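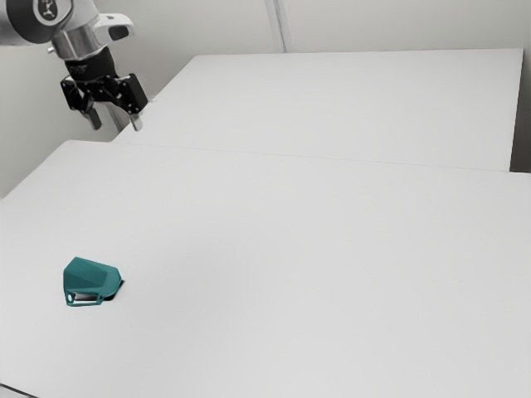
Why does a table need at least three legs to stand up?
A table with three legs touches the floor at three points, and three points that are not in a line always make a flat surface to rest on. With only one or two thin legs, the table would tip over as soon as you let go of it.

Three legs or four?
Most tables at home and at school have four legs. A four-legged table is harder to tip because it is held up at every corner. Press down on the corner of a three-legged table and there may be no leg under your hand, so the table can tip that way.

Four legs have one problem. If one leg is a little shorter than the others, or the floor is bumpy, the table will wobble. A three-legged stool does not wobble, even on rough ground. Farmers used three-legged stools for milking cows, as barn floors were often uneven.

What is the center of gravity?
Gravity pulls on every part of a table. The center of gravity is the point where all that pull seems to act. On a plain table it is under the middle of the top or just inside it.

Imagine a string stretched on the floor around the outside of all the feet. As long as the center of gravity is above the space inside the string, the table stays up. Lean too hard on the edge and the center moves outside the string – over it goes.

Why are heavy things kept low?
A bookcase with big books on the bottom shelf is harder to knock over than one with big books on the top shelf. The lower the weight, the farther you have to tilt something before it falls. Racing cars are built low for the same reason.

Try it yourself
You will need a square of stiff cardboard, modeling clay, four pencils of the same length and 12 coins.

1. Use the clay to fix a pencil under each corner of the cardboard.
2. Stand your table on a flat floor.
3. Put the coins in the middle, one at a time.
4. Take them off and stack them near one edge instead.
5. Remove one pencil and move the other three until the table stands again.

Where did you have to put the three pencils? Draw their places on a piece of paper – a triangle works best if it is wide.

Words to know
Base: the area between the outside feet of an object.
Stable: hard to tip over.
Gravity: the pull that brings things down toward the ground.

Written by Marjorie Lightfoot
Last updated Jan 14, 2025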